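Section 4: Setting Up a Standing Date With a Friend Who Moved Away
From the Hilari Friendship Handbook, by Conceição Barreto

If you worked through Section 3 you already have your short list of people you miss. (If you skipped it, fine, just pick one person. You know who.) In this section we're going to get you a regular call on the calendar with that person, and keep it there longer than a month.

I built this whole routine with my friend Morais, who moved 2217 miles away from me the September after we finished school. We swore we'd talk all the time. We did that for maybe three weeks and then we liked each other's pictures for a year and a half, which I would not call talking! So everything below comes from the two of us getting it wrong first.

What you need before you start

One friend, who has a phone
A calendar you really look at, paper or otherwise
37 minutes a week, or every other week
A place to sit where you won't start doing dishes

Why 37 minutes? Morais and I tried an hour and kept canceling, then tried half an hour and kept getting cut off right when it got good. We split the difference badly and it stuck. Use your own number if you like, but do pick a number.

Step 1. Send the first message

Keep it short. If you haven't spoken in a long time you'll want to explain yourself, and I'm begging you, don't. My first draft to Morais was 498 words and it read like a letter to a landlord. What I finally sent was "I miss you, can I call you this week?" and she wrote back before I'd put the phone down.

Note: If your friend doesn't answer for a few days, wait a full week and send one more. Something easy, like a song or a question only they could answer.

Caution: Don't open with "I guess you've been busy." It sounds like a bill.

Step 2. Agree on a time, and say it in both time zones

Write it out for each other. "Seven for me, four for you." We missed our second call completely because each of us thought the other one had done the math. Put it on the calendar as a repeating thing while you're still talking about it, and invite the other person so it shows up on theirs too.

Note: Twice a year the clocks change and not every place changes with them. Check the week before.

Step 3. Choose your spot

I used to take calls walking around the apartment, and I'd end up half listening with my head in the fridge. Now I sit at the table. I clear it off first, get my tea, put the laptop in the other room and that's my whole ceremony. Morais sits in her parked car, which I thought was strange until I tried it myself and it was so quiet in there, I may have dozed off.

Pick a spot and use the same one for at least the first four calls. After a while, sitting down there gets you in the mood to talk, a bit like how brushing your teeth makes you sleepy.
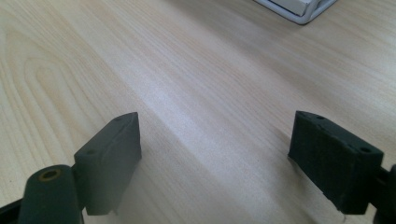 Step 4. Make the first call

The first one is going to be a little stiff. You'll both give the news report (job, family, apartment, how's your mom) and there will be a moment when the report runs out and you can hear each other breathing. Stay on! That quiet bit is where ours got going again. I asked Morais if she still hated the band Drikusel, the one our old roommate played at breakfast every single morning, and we were off.

If you get stuck, try one of these:

What did you eat today that was any good?
Who's annoying you at the moment?
What would I be surprised to find in your kitchen?
Do you remember the name of that guy? (There's always a guy.)

Caution: Save the big hurt for later. If there's something sore between you, like a wedding you weren't invited to, it can wait until call three or four. Section 6 is all about that.

Step 5. Set the rules for canceling

You will both cancel sometimes, so agree on how. Ours goes like this: whoever cancels has to offer the new time in the same message. "Can't tonight, how about tomorrow at eight?" Without the second half, a cancellation just sort of hangs there, and then it's November.

Two cancellations in a row means we swap to a voice message that week. Mine tend to be recorded on the bus. Hers have a lot of turn signal in them.

Note: Being late is different from canceling. We allow ten minutes and no apologizing past the first "sorry."

Step 6. Keep a tiny list between calls

Anything that makes you think "oh, I have to tell her" goes on the list. I use the back page of my calendar. On a typical week mine says things like "dentist story," "Bikmont trip??" and "found the green scarf." (Bikmont is the lake town where we spent one very rainy summer, and the question marks have been there a long time.) Half of it makes no sense by the time we call, and trying to work out what I meant has filled a good few minutes more than once.

Step 7. Check in after two months

Ask your friend if the day, the time and the length still work. Ask it out loud, on a call, and be ready for a yes that sounds like a no. When I asked Morais, she said "sure, it's fine" in a voice I know very well, and it came out that our time was right on top of her only free evening. We moved it and she stopped yawning at me.

If it's not working

One of you does all the talking. Take turns going first. It fixes more than you'd think.

You run out of things to say. Drop to every other week, or cook the same dinner at the same time and complain about it together.

Your friend keeps forgetting. Send a one-line reminder the morning of. I do this every time, still, after 215 calls.

You keep forgetting. Go back to Step 2 and set a louder alarm.

Next up is Section 5, Visiting in Person, where we get into guest beds, how many nights is too many and who pays for gas.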